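Trillico cleaning robot: wipe-down fault FAQ 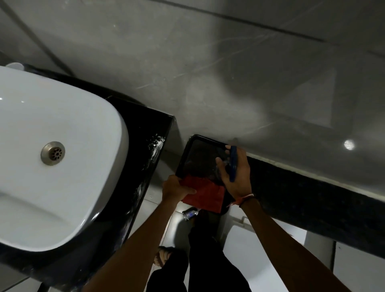
Wiping a dark panel by hand with a red cloth, next to the sink.

Why did my robot stop with a wet-surface error?
Units running version 128 can read droplets on glossy black counters as a spill and lock the arm. Dry the counter and restart.

Is it safe to reach in?
Press the red stop button first – the arm can still move for 40 seconds after an error.

When will it be fixed?
An update is due in December. Until then, wipe dark panels by hand.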